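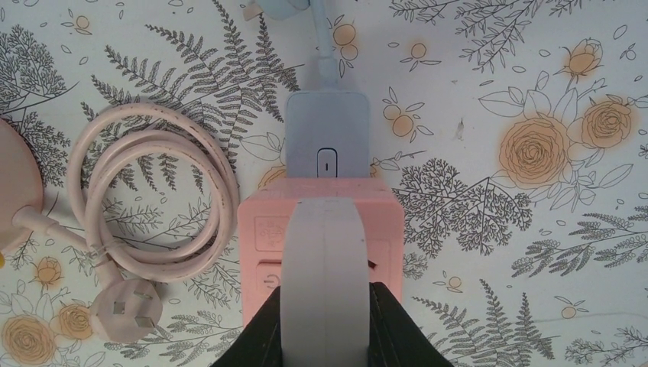 Grullau housewares fair, Wed 29 March. Quick notes before my train.

Got in at opening, coat line already out the door. Hall 2 is the one to do first - kitchen textiles, lamps, small electrical. Pastels everywhere again this year, pinks and pale blues mostly. Florals back on table linen too.

Best talk: Vasanthi Poojary on selling to small shops. Minimum order of 500 kills most of us, she said, and got a round of applause. Nosipho Mnguni from Bravbridge was kinder, will do 42 per color if you pay up front. Took her card.

Skipped the Jirudholm stand, too crowded. Soup was good, coffee was'nt. Bring flat shoes, the floor is concrete and it's a long walk beteen halls. Catalogs are heavy - ask them to mail it.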